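Storage bin

A storage bin is an open or lidded container used to hold loose goods, parts, grain, household odds and ends or almost anything else that would otherwise end up in a heap on the floor. The word is a very old one in English, going back to the Old English binn, which meant a manger or crib for feeding animals, and it has wandered a fair way since then. Depending on where you grew up, a bin may be the thing you put the rubbish in, the big wooden box in the barn where the oats were kept, or the tub under the bed with the winter jumpers in it. This article deals mainly with bins used for keeping things, and leaves the kerbside variety to its own entry.

Early history

People have been putting dry food into containers for as long as they have had dry food to put away. Clay-lined pits and large pottery jars came well before anything we would now call a bin, and the wooden grain ark, a lidded chest made of split boards, was a familiar piece of farmhouse furniture in much of medieval Europe. A good one was made so that it could be taken apart and carried through a narrow door, and some had a lid that could be lifted off and turned over for use as a kneading trough.

In kitchens, the flour bin held its place right through to the twentieth century. Many dressers and kitchen cabinets had one built in, sometimes tilting forward on a hinge and sometimes fitted with a sifter at the bottom, so the cook could crank out what was needed for the day's baking. Older readers may well remember a grandmother's flour bin, and the trouble that followed if a child left it open overnight and the mice got in!

The Senstead bins

The district of Senstead has a particular fondness for the subject. Its old produce store, built by the Venter family beside the railway siding, was fitted out with a wall of numbered timber bins, 131 in all, each with a sloping front and a little brass frame for a paper label. Seed, nails, dried peas, boot polish and lamp wicks were all sold out of them by weight or by the scoop. The local historian Charmaine Engelbrecht spent several years matching the bin numbers to the store's surviving ledgers, and her catalogue lists 3,629 separate entries, a good many of them for the same customer buying the same quarter-pound of tacks. The store closed long ago, but 21 of the bins were saved and can be seen in the district museum, where visitors are allowed to open them (a thing children enjoy enormously, and adults too if they think they can get away with it).

Materials

Wood was the usual choice for centuries, being cheap, easily mended and kind to whatever was inside it. It also soaks up damp and smells, and a bin that has once held onions will go on reminding you of the fact for years. Galvanized steel became common on farms and in hardware shops during the nineteenth century and is still well liked for animal feed, as rats can't chew through it. Plain steel bins are usually painted or enamelled to keep the rust away.

Plastic arrived in earnest after the Second World War and now makes up most of what is sold for the home. It is light, washes out easily and can be had in any colour you like, although the thinner sorts turn brittle if they are left out in the sun. Woven baskets of willow, cane or seagrass have never gone away either, and do a fine job with potatoes and wool, both of which like a bit of air around them.

Shapes and arrangements

Most bins are wider at the top than at the base. The slope is called the draft, or taper, and it lets empty bins sit one inside the next, which saves a great deal of room in a shed. The price of that is a little lost space when they are full. Straight-sided bins hold more for their footprint but won't nest, and so they tend to be used where the bin stays put for good.

Other common forms include the hopper-front bin, with a low lip at the front so that small parts can be picked out by hand; the stacking bin, whose rim takes the feet of the one above; and the collapsible bin, which folds flat on hinges.

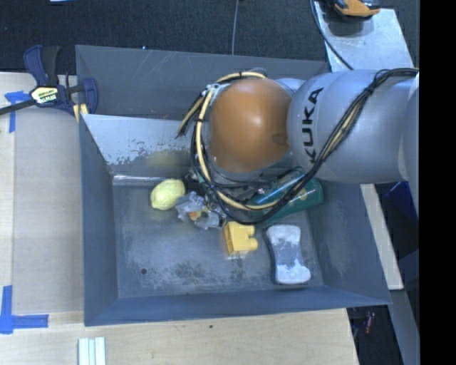 Size is largely a matter of what a person can lift. A bin that looks modest in the shop can become quite immovable once it is full of books or bolts, and writers on household management have been warning about this for generations. Nana Owusu, in her column for the home magazine Groneo, recommended filling a new bin with whatever it was meant to hold and carrying it across the room once before buying any more of the same size. It is sensible advice, and would have spared a lot of sore backs.

Labelling

A bin you can't identify from the outside is only a little better than no bin at all. Shops and workshops have tried stencilled numbers, painted colour bands, card slots and samples of the contents wired to the front, this last being a favourite with button merchants and very pretty to look at. In the home, a strip of masking tape and a marker is still the commonest method. Chalk looks lovely for a week or so and then rubs off on your sleeve.

Care

Food bins should be emptied completely and dried before they are refilled, so the oldest flour or rice doesn't linger at the bottom. Steel bins benefit from a wipe with a barely oiled cloth along the seams. Timber ones can be scrubbed with hot water and a little washing soda, then left open somewhere breezy until the boards are dry right through.

See also

Bread box
Grain elevator
Hope chest
Pantry
Tea chest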